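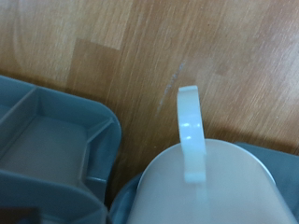
Shared Kitchen Tabletops: Hardwax Oil or Lacquer?
Building Operations Forum > Interiors and Finishes > Wood

facilities_dendard
Posted 8:42 a.m.

Our office is revising its maintenance standard for wooden tabletops in shared kitchens and break areas. The present standard was written when all of our tables carried a factory lacquer. Replacement tops purchased over the past several years have been a mixture of lacquered and oiled, and the cleaning contractor has been applying one procedure to both. Complaints about dull patches and gray rings have increased accordingly.

The portfolio consists of some 184 tabletops, most of them oak, spread between the Dendard offices and the Bredau annex. We are considering whether to move the entire inventory to a hardwax oil finish as tops come due for refinishing. I would appreciate hearing from members who have made that change, or who considered it and declined. Of particular interest are the labor required per top, the interval between coats, and any difficulty in getting staff to observe the curing period.

Please note that replacing the wood with stone or laminate is outside the scope of the present review.

grainline
Posted 9:20 a.m.

We converted to hardwax oil and would do so again. The principal advantage is local repair. When a lacquered top is damaged, the damage tends to show at the edges of the repair, and our shop would usually strip the full surface. With oil, a worker can sand the affected area lightly, apply a thin coat, buff it, and leave. Our allowance is 20 minutes of labor for a minor repair, excluding curing time.

The maintenance coat is a larger matter. We apply one every June, when the building is quiet, and the tables are kept out of service overnight. Staff are told in advance by email and by a card on the table. Compliance has been acceptable.

I would caution against calling any oil finish waterproof in your written standard. The word will be quoted back to you.

quarter_sawn
Posted 9:55 a.m.

I must respectfully disagree with the direction of this proposal.

Oil performs well where someone is assigned to look after it. In a shared kitchen that condition is seldom met for long. We operated oiled tops for two years. The first year was satisfactory. In the second, the maintenance coat was deferred for budget reasons, and the areas around the sinks turned gray and rough. Restoring a single top cost us $131 in materials and contract labor, and the color never quite matched the rest of the room. A good catalyzed lacquer would have gone through the same neglect with a few scratches.

The comparison should be made on the basis of the maintenance that will occur, and the maintenance described on the product label should be set aside.

facilities_dendard
Posted 10:31 a.m.

Thank you both. The point concerning deferred maintenance is well taken, and I will raise it with our budget office before the standard is circulated.

To clarify the existing conditions: the rings and dull patches are concentrated where dishes are left to drain. Our kitchens have limited counter space, and in several of them the drying rack has moved to the table. The current standard is silent on this.

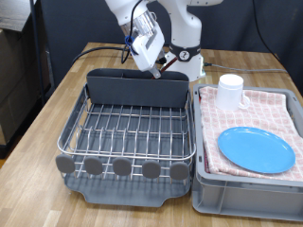 Dish drying rack on a wooden tabletop.

We have drafted the following language for the cleaning section and would welcome comment.

4.1 Drying racks placed on wooden tabletops shall have a drip tray.
4.2 The tray shall be lifted, emptied, and wiped on its underside at the close of each working day.
4.3 Standing water shall be removed with a dry cloth. Abrasive pads shall not be used.
4.4 Racks shall be moved to a different part of the table at each weekly cleaning.
4.5 Ammonia-based cleaners are prohibited on all wood finishes.

grainline
Posted 10:48 a.m.

Items 4.1, 4.3, and 4.5 match our own standard closely. With respect to 4.2, I would add that the table surface under the tray must also be wiped and left open to the air for a time. A tray can hold moisture against the finish for days while the inside of the tray appears perfectly dry. We found most of our rings that way.

On 4.4, we abandoned rotation. Staff moved the racks back within the hour.

quarter_sawn
Posted 11:06 a.m.

I support 4.2 as amended. I would strike 4.4 entirely for the reason given.

I would also ask why the racks are not fitted with small cork or silicone feet. Raising the tray slightly allows air beneath it and costs very little. This measure is useful under either finish, and it may reduce the complaints enough that refinishing can wait.

annex_ops
Posted 11:40 a.m.

I manage the kitchens at the Bredau annex and wish to enter a few practical observations.

Our evening crew is present for a short period and is responsible for restrooms, trash, and floors before it reaches the kitchens. Any procedure longer than a few lines will be skipped. I would ask that the standard be reduced to a single laminated card with wording such as "Lift tray. Empty. Wipe table. Leave tray off until morning."

Secondly, the tops at the annex include both finishes and there is no marking to distinguish them. We tested a drop of water on the underside of several tops and the results were not conclusive. A label on the underside at the time of refinishing would assist everyone who comes after us.

Lastly, crates and bins also end up on the tables, and grit caught beneath them does more visible harm at our location than water does. Scratches that run across the grain are what employees report. Felt pads were tried and came off. I would suggest that 4.1 be broadened to cover any container kept on a wooden top.

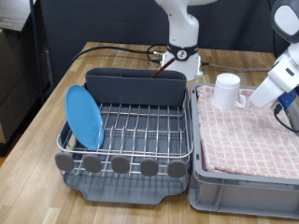 lu_millwork
Posted 12:15 p.m.

Our shop at Lu refinishes tabletops for several institutional clients, and I believe the discussion has so far treated "oil" and "lacquer" as single products. They vary considerably. A two-component hardwax oil cures harder and faster than the ordinary kind, and it narrows the gap that quarter_sawn describes. It also has a short working life once mixed, so it is poorly suited to spot repairs by cleaning staff. Lacquers differ just as widely in their resistance to moisture.

My recommendation would be to finish a small number of tops each way, place them in the busiest kitchens, and examine them after a full year of ordinary use. Please also have the underside sealed. Tops finished on one face only are prone to cupping, and the finish is then blamed for it.

quarter_sawn
Posted 12:37 p.m.

A trial is reasonable, provided that the oiled tops receive no more attention than they would in normal service. Trials of this kind are often spoiled by enthusiasm.

grainline
Posted 12:52 p.m.

I would state the opposite condition. If the oiled tops are denied their scheduled coat, the trial will measure the budget and tell us very little regarding the finish. Both should be maintained as their manufacturers direct.

quarter_sawn
Posted 1:10 p.m.

The budget is part of the finish, in my view. We are unlikely to agree on this and I will leave the matter there.

facilities_dendard
Posted 2:25 p.m.

I am grateful for the contributions. We will proceed as follows. Item 4.4 is withdrawn. Item 4.1 will be extended to all containers kept on wooden tops, and 4.2 will incorporate the airing period. Cork feet will be ordered for the racks. The annex card will be adopted at both locations, with the wording proposed by annex_ops.

A trial will be arranged in the Foveo wing, where the kitchens see the heaviest use. Half of the oiled tops will receive the scheduled coat and half will not, which I hope will satisfy both positions.

annex_ops
Posted 2:41 p.m.

Thank you. Please confirm whether the underside labels are included, and whether the cards will be available in Spanish.

facilities_dendard
Posted 2:58 p.m.

Yes to both. The labels will show the finish, the product, and the month of application.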